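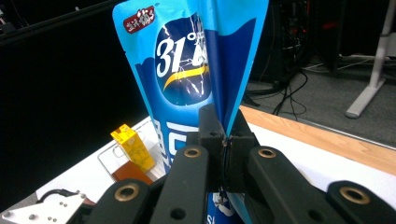 Week 5: Reading a gripper comparison without being sold one

Notes to go with the lab session. Remo Leitner's slides cover the linkage geometry, so I've left that out. What follows is the part I talked through too quickly.

Where we got to last time

We had two claims on the board. The first was that the Neltudholm fingers are "gentle on soft packaging". The second was that the Gunemow fingers are "general purpose". I asked who could tell me what result would prove either one wrong, and the room went quiet. That is my whole problem with the gripper literature, and with most of the brochures.

A claim you can't fail is an advertisement. Before you pick up the tool, write down the result that would make you change your mind. Put it in the lab book, in pen.

Why pouches are awkward

Look at the blue pouch at the top of these notes. The jaws have it near the middle, on the folded seam, and the packet bends sharply along a vertical crease where the pads squeeze. Is that a good grasp? I've put the question to several groups and the answers split every time. A pouch has no fixed width. Its shape before you close the jaws tells you very little about its shape afterwards, and a fold gives the pads something stiffer to bite on than the flat face does. If your operator goes looking for folds, your success rate belongs partly to the operator.

It matters even more with hand-held tools. A person holding the gripper corrects the approach without knowing they're doing it. They lean in, they tilt, they ease off. An arm running a fixed approach does none of that. So when someone tells you a finger design was "validated by hand", ask what an arm did with the same design, on the same items, from the same starting positions. Often there's no second half to the study.

Also ask what "held" means. These are three different results:

Jaws closed with the item between them.
Item lifted clear of the table.
Item lifted, carried and put down where it was meant to go, undamaged.

I have seen all three reported as "grasp success". The first will always give you the nicest number.

A worked table to be suspicious of

The Porden trial log, which you have as a handout, lists 708 attempts. Of those, 368 were done with pouches and bags and the rest with cartons and boxes. The write-up gives one success rate for the lot. Please don't do this. Split it by item type first, then by pad condition, then by operator if the log lets you.

The log also has 38 attempts marked "void". I went through the comments. Some are fair enough (wrong item on the table, tool not switched on). Others read "slipped, redo". A slip is a failure. If you put those back in, the ranking of the two finger sets gets a lot less comfortable. Work it out for yourselves and bring me the figures.

Filippos Tzanetos has pointed out that the void rule was written after the trials began. He's right, and I'd mark a student down for it.

Pad wear

Most comparisons treat the pads as a constant. They are not. Foam is soft, which is why we like it on cartons and film-wrapped boxes, and foam tears. Once the edge has gone ragged, the contact patch changes shape and the two sides may no longer match. You are then testing a different gripper from the one named in your methods section.
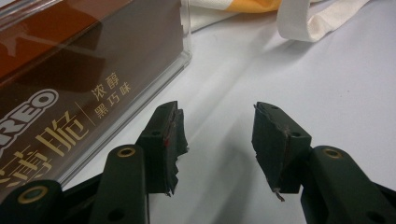 Fingers open over the table, foam pads torn along the inner edges.

With pads in this state I wouldn't accept a result about grip force at all, and I'd be wary of anything about placement. There is a flap hanging off the bottom corner of the right-hand pad. Would it touch the item before the pad does? I don't know, and neither would anybody reading your report unless you told them it was there.

The box beside the fingers is a fair test item, by the way. It has glossy plastic film over it, so you have a film surface to think about as well as a box. People write "cardboard box" in the item column and lose that detail for good.

For your own trials, log the pads like this:

Before the first attempt, take one close picture of each pad face.
Repeat after every change of item type, even if nothing looks different.
Record any tear you can see, with the side it's on.
If you swap pads, start a new column. Don't carry on in the old one.

Cameras

Athanasiadis argues in the set reading that a camera on the tool is enough to judge a grasp. I'm not convinced. It gives you a good look at the pads and the near side of the item, and the linkage takes up a lot of what's left. In the pouch picture some of the printing is hidden by the gripper itself. A second view from the side costs very little, and it's the one I would want when deciding if an item really left the table.

I will give the chapter this much: the tool camera is the best record of pad condition you're likely to get without extra effort. Use it for that.

For next week

Re-score the Porden log with the voids put back where you think they belong. Write one paragraph defending each of your choices. Then write the sentence from the start of these notes: what result would make you drop your favourite finger design? If your answer takes longer than three lines, it probably has an escape hatch in it, and I'll be looking for it.

Bring the lab book. Loose paper won't be marked.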